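Workshop notebook, October
Natural dye trials, madder on wool

Back at the bench by 9 this morning and the Irgate pot has finally given us a proper red! I've been chasing this colour since autumn and kept landing on a sort of sad brick. The skein that came out today is the colour of a ripe tomato, and I've been carrying it from window to window like a fool.

What changed: lower heat, much longer soak. Driss El Fassi kept telling me I was cooking the madder too hard and bringing out the browns, and I kept nodding and then turning the burner up anyway. Today I set an alarm and behaved myself.

Recipe as done, so I can find it again:
Wool 100 g, scoured the night before and left in rainwater
Ground madder root 75 g, in a muslin bag
Chalk, 5 g, stirred in before the wool went in
Alum mordant, same strength as the last two batches
Pot kept barely steaming, lid ajar, then left to cool with the wool still in it

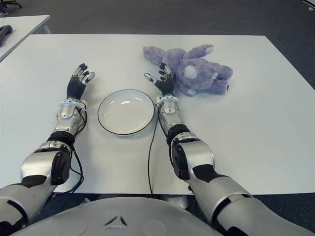
2 min read

The chalk matters more than I'd given it credit for. Our rainwater is very soft and madder seems to love a bit of calcium. Blair Yule did a skein with no chalk in the small pot, everything else the same, and it came out a pale orange. Pretty, and I'd happily knit a hat from it, but a completely different colour. I've tied the two together with a paper tag so they stay side by side in the drawer.

Kilian Bachmann wants to know if the used root is worth a second go. Yes please! I've squeezed out the bag and put it back in the same bath with a fresh skein of the grey Hutow yarn. My guess is a dusty coral over the grey fibre, maybe a bit streaky where the ply is tight. I'll pull it out tomorrow and write it up whatever happens.

Things to fix: the muslin leaked grit again and I was picking bits of root out of the wool all through lunch. Double the cloth next time, and tie it higher up. Also the label on the alum jar has washed off, so please write on the lid in paint pen and not on the side.

Next on the list is an iron dip on half of today's red, to see how far it will go towards plum — just a pinch, and in the old bucket, never the good pot.
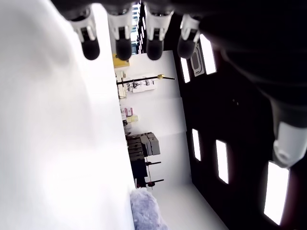
Daiane Magalhães: I'd hold off on the iron until you've done a light test. Put a strip of the plain red in the north window and another in the west one, half covered with card, and leave them a month. My last madder went a lovely soft rose on the open side, and I was glad I had enough left to compare.

Good call. Strips are cut and the card is on. Iron can wait, though I did weigh out the pinch already and it's in the twist of paper behind the scales.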